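Degaussing coils on old coasters - were they ever taken out?
Posted 5/10/24 in Ship History Help

kruger113
I'm trying to trace the fittings of a small coaster, the Pelline, which was requisitioned in the war and went back to her owners afterwards. Her wartime papers mention a degaussing coil against magnetic mines. A later survey says nothing about one. Would the yard have stripped it out, or just left it and not bothered to write it down?

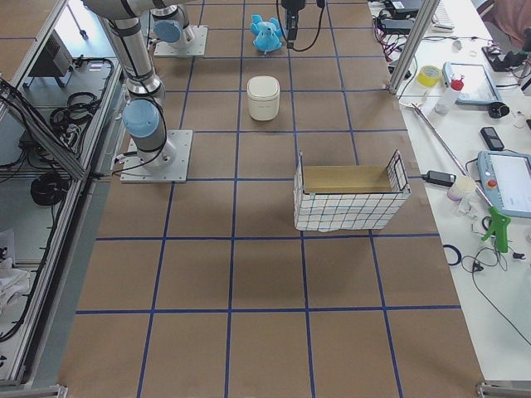 The survey I have is only 11 pages and the part on electrical gear is very short. She was sold again a few years later and renamed Daka, if that helps.

jarner_16
Could be either. On small ships the cable was often run round the outside of the hull at deck level, and that sort got knocked about and was worth money as scrap copper. If it was run inside it was more trouble to remove. Look for clips or a line of brackets under the gunwale in any photos taken after the war.
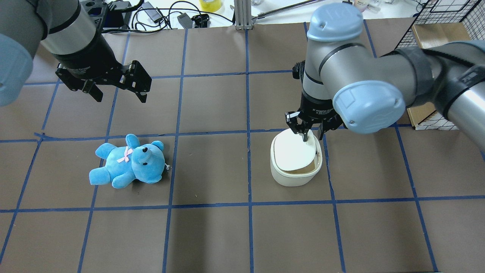 Ship History Help - Wartime Fittings Team

Also check the refit bill when she was handed back. Removing government equipment would normally be listed as its own item, so look for "DG" as well as the full word.

oldhawser
Probably scrapped. My grandad's ship had hers cut off, I think in December, but I don't know the year. Try asking under the later name too.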